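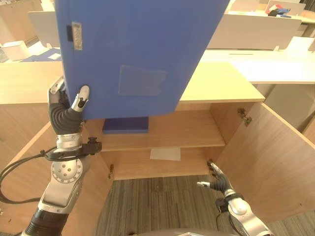

Prekudlow Town Football Club: end-of-season statement on the playing squad, the ground and the arrangements for next year. Posts follow in order. The full text will also be printed in the summer newsletter. 6 May 2024.

The Club confirms that Nigel Whitlock will remain as first-team manager for the coming season. Terms were agreed with the Board last week and the new agreement covers 2 seasons. His assistant, Vernon Lapointe, has also agreed to stay.

Mr Whitlock took charge in October, when the side was in the bottom two and had lost its previous three away matches. The team finished in mid-table, and the Board wishes to record its thanks to him, to Mr Lapointe and to the players for the way they went about their work through a wet and difficult winter.

A number of supporters have asked whether an approach was made for the manager by another club. The Club does not comment on such matters. Mr Whitlock has signed, and he will be at the ground for the first day of pre-season training.

Retained list. The Club has offered terms to 20 players. Most have accepted. The remaining players have been given until the end of the month to reply, and their names will be published once their answers are known.

Released. Five players will leave when their present terms expire. All were told in person by the manager before this statement was issued. Each of them remains welcome at the ground and will be sent a pass for the opening home fixture.

Among those leaving is our goalkeeper and former captain, Tomos Yuen, who has made 103 appearances for the first team. He joined us from the youth side at Drunarska Rovers and played in every league match of his second season with us, including the game at Tralline in which he finished with two broken fingers and did not tell the bench until the dressing room.

Mr Yuen has asked us to pass on the following: "I have been treated well here from start to finish. I would have liked another year, but I understand the decision, and I shall be back to watch." The Board is grateful for his service and will mark it before the first home match.

The Club is aware that this decision will disappoint many who stand behind the goal at the Mill Lane end. It was a football decision, taken by the manager, and it has the support of the Board. We ask that comments addressed to staff and players on this account remain civil.

Captaincy. The manager will name a captain before the first pre-season match. Until then, enquiries on the subject cannot be answered by the office.

Women's team. Maritza Apaza continues as manager of the women's first team, who finished second and were beaten in the semi-final of the county cup after extra time. Their home matches will move to the main pitch next season, with kick-off at 2 pm unless the league directs otherwise.

Ms Apaza has asked us to say that open training for new players will be held before the squad is settled. Players must be 16 or over on the day and must bring shin pads. Those under 18 will need a form signed by a parent or guardian, which can be collected from the office.

Reserve team. The Club will not enter a reserve side next season. Too many fixtures were called off or moved at short notice, and the manager would prefer to arrange friendly matches for those players who need them. The under-18 side is not affected and will play in the same division as before.

The ground. Work on the pitch began the morning after the last home match. The surface will be stripped, levelled and seeded, and the drain along the far touchline is to be dug out and relaid. The pitch is closed to everybody until further notice. This includes the goalmouths, and it includes dogs.

The covered terrace will also be closed for part of the summer while the roof is repaired. The contractor expects to finish before the first pre-season match. Should the work overrun, supporters will be directed to the open side and the reduced admission price will apply to all.

Season tickets. Prices for adults and for those over 65 are unchanged. The price for supporters aged 16 to 20 has been lowered, and children under 16 will be admitted free with a paying adult – the same arrangement as last year. Women's matches are now included in every season ticket.

Present holders may keep their seats by renewing before the end of June. After that date seats will be offered to those on the waiting list. Payment may be made in two parts, the second falling due in October. Please bring your old card when you renew at the office.

Questions about tickets should be sent to Lorraine Heywood at the Club office and not to the players' or manager's accounts. The office is open on weekday mornings. Letters and emails will be answered in the order in which they arrive, and we would ask for patience during the first fortnight.

Away travel. The supporters' coach will run again. The longest journey of the season, to Drunarska, will need an early start, and the departure time will be posted here once the fixture list is out. No alcohol may be carried on the coach. This is a condition of the hire and the driver is entitled to refuse to set off.

Annual meeting. The meeting of members will be held in the clubhouse in June and will be chaired by Mamta Pathak. The accounts will be available to members beforehand. Any member who wishes to put a motion must give it to the Club Secretary in writing, with the name of a seconder, at least 14 days before the meeting.

Three motions have been received already. One concerns the colour of the away shirt. The Board takes no position on it, and the shirt for next season will not be ordered until members have voted.

Pre-season. Home friendlies against Tralline and Drunarska Rovers have been agreed. Dates are still to be settled, and a match at a neutral ground may be added. Please do not make travel plans until the dates have been confirmed on this account.

Correction to an earlier post in this thread: the form for players under 18 may also be handed in at the training session itself. It need not be returned to the office in advance.

Further announcements on new signings will be made when registrations are complete.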